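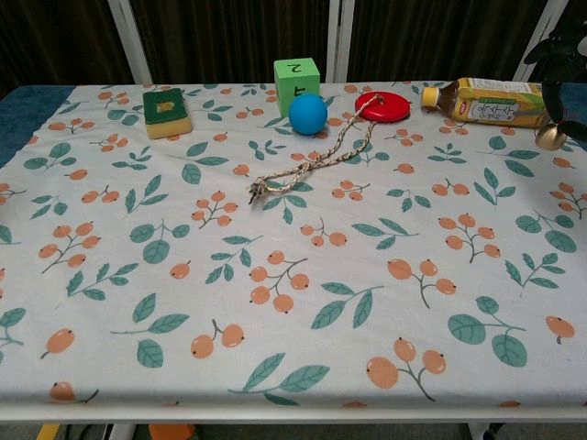
I finished Karken on Wednesday night, a little after eleven, with my tea gone cold next to me and my left thumb aching the way it always does after a long stretch. It took me 43 hours. The website that keeps track of such things says most people get through it in less than half that, and I would like it noted that I enjoyed nearly every one of my extra hours, except for the ones in the flooded mine.

For anyone new to this blog, my hands aren't what they were. I've had arthritis since my thirties and some weeks I can hold a controller for an evening and some weeks I can't manage the length of a loading screen. So when I pick up a game the first thing I do is go straight to the options menu and read the whole thing, top to bottom, like a person reading the back of a cereal box. Kirsty Baxter, who I've played with online for years now, teases me for it, but she's the one who messages me at midnight asking where the setting for camera shake is.

Karken has a lovely options menu. You can turn every "hold" into a single tap. You can slow the whole game down in small steps, and it doesn't scold you or switch off your rewards for doing it. You can move any button to any other button, including the sticks, which is rarer than it should be! I put dodge on the left shoulder and never touched the face buttons with my bad thumb again until the last chapter.

And that brings me to the last chapter, because oh dear. There's a climb near the end where you have to press 2 buttons together, over and over, while steering, and for some reason none of my settings carried over. I fell off that tower 14 times. I put the game down, did the ironing, came back and fell off again. In the end Finlay Guthrie on the forum told me that if you pause on the second ledge and switch the tap setting off and on again, the climb picks it up. It worked first try. I could have kissed him. Someone has reported it, so maybe it will be patched by the time you read this.

The story is better than I'd expected, too. I won't spoil the business with the lighthouse keeper, but I had to sit quietly for a bit afterward. The music in the harbor town is something I've been humming at the sink all week, and the little fishing game (you only need one button for it) could easily have been sold by itself. I came out of it with 1,530 shells and nothing left to spend them on.

Next up is either Liyanage, which Kenna Purves has been pushing on me since June, or another go at Daltano, which I gave up on because the text was so tiny I was leaning into the television. They've added a larger font now, I hear. If you've tried it, leave me a comment and tell me whether the menus got bigger as well or only the subtitles.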